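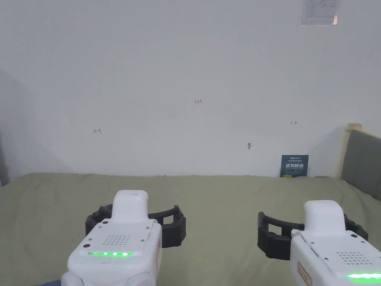
Kulsoom: la sábana verde se mete primero por los pies, si no queda corta en el cabecero.

3 de junio de 2026. Cuaderno del taller de ropa de cama

Probado su orden con la verde salvia. Queda más tirante en las esquinas de abajo. Falta repetirlo con la blanca de Pladby, que encogió en el lavado. Plancha: no. Doblar en tres, lomo hacia fuera, estante 2. Pedir otra bajera antes de julio.

Inicio | Cuaderno | Telas | Contacto

Comentarios
Waqas Kazmi: la blanca lavadla a 30.
Sidra: ¿y las fundas de almohada, en qué estante?

© Taller Nikach · Contacto · Volver arriba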